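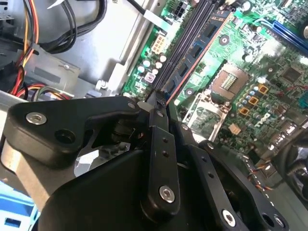
Opening Up a Desktop Computer: Our Bench Safety Checklist, With Comments

July 2018
By the Prinstead Repair Bench
28 shares | 5 comments

We wrote this list for the folks who bring their towers to our Saturday bench and would like to do the memory work themselves (good for you!), and it has grown a little every time somebody asked a sensible question. Print it, tick as you go, and please don't hurry.

Before the case comes open

[ ] Computer shut down all the way, not just sleeping.
[ ] Power cord out of the wall, and the monitor and speaker cables off too.
[ ] Power button held down for a few seconds after unplugging.
Comment: This one gets skipped more than any other on the list, and it's such a small thing to do.
[ ] Drinks moved to the other table. Yes, coffee with a lid counts as a drink.
[ ] Wrist strap on and clipped to bare metal on the chassis.

Inside the case

[ ] Fans still before any fingers go in.
[ ] Loose cables eased away from the memory slots.
[ ] Slot latches checked for cracks. Some boards have a latch at both ends and some only at one, so look before you push.
[ ] Module held by its edges, never by the chips or the gold contacts.
[ ] Notch lined up with the key in the slot.
[ ] Pressed straight down and evenly until the latch closes.
Comment: It can take a firmer push than you'd like. If it still won't go, lift it out and look at the notch again, and do call one of us over, we're always glad to come look.

Closing up

[ ] All screws back in the dish before the side panel goes on.
[ ] Nothing resting on the motherboard.
[ ] Memory total checked at first startup.

Revised since the November list: the wrist strap line moved up.

Prinstead Repair Bench, 821 Gilo Street | Copyright 2018 | Back to top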